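Notebook, Jaluvgate workshop
2023-03-27
Hallway display, second round of sketches and a lot of thinking out loud

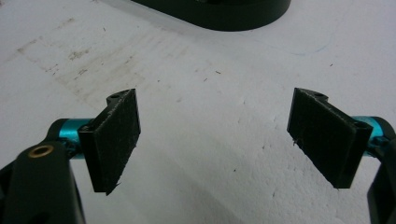 Spent the whole morning on the question we parked last time: how does somebody walking past Mekau find out that it will respond to them? I think we have been starting in the wrong place. We kept drawing the thing people see once they have stopped, and hardly anything for the ten steps before that. So today was all about the ten steps, and I loved it.

Taped out the corridor on the floor with the bench standing in for the display. Walked it over and over, fast, slow, looking at my phone, carrying a tray. The moment you decide to stop comes really early (much earlier than I'd drawn it), and by the time you are level with the bench you have made your mind up. So a greeting that fires when you're level is wasted. It has to start sooner and be very small. A slow brightening on the near side, say, that follows you a little way and then waits.

Tried that with a desk lamp and a dimmer. Crude, but wow, it changes the feel straight away! Two settings:

- dimmer up quickly: feels like a security light, made me want to get out of the way
- dimmer up over a long breath: feels like someone looking up from a book

Keep the second. Need to find out whether it still reads in daylight, because the Brirwood entrance has that huge window and the lamp test was done with the blinds down.

Then sound. I'm still keen on a soft tone, but I can hear the reception desk groaning already. They would get it every time a door opens. Parking it unless we can make it happen only when a person has properly stopped. Same for speech. Speech sets up a promise that the thing can hold a conversation, and it can't.

Pulled the log from the Kuruc trial while I had lunch. 3663 triggers in all, and I read through 100 of them picked at random. 21 were people who then went on to do something with the display. The rest were mostly people passing, plus the cleaning trolley, plus what I'm fairly sure is the door itself swinging back. The trolley is a lovely problem. It moves at walking pace, it stops, it waits, and as far as the sensor knows it is our most loyal visitor. Try a longer dwell time first before anyone starts on anything clever.

Also noticed in the log that when two people arrive together the display picks one and sticks with them, even after they've wandered off. The other is left waving at nothing. Would much prefer it to respond to the pair as a pair. Drew a few versions of this, pages clipped in at the back, the one with the overlapping circles is my favourite.

To do:
- lamp test again with blinds up, morning and late afternoon
- redraw the approach with nothing at all happening at the level point
- dwell time: try 2 seconds and look at the trolley again
- ask reception if we can sit with them for an hour in April
- more floor tape, the blue is finished

Dimmer is in the top drawer, please leave it set where it is.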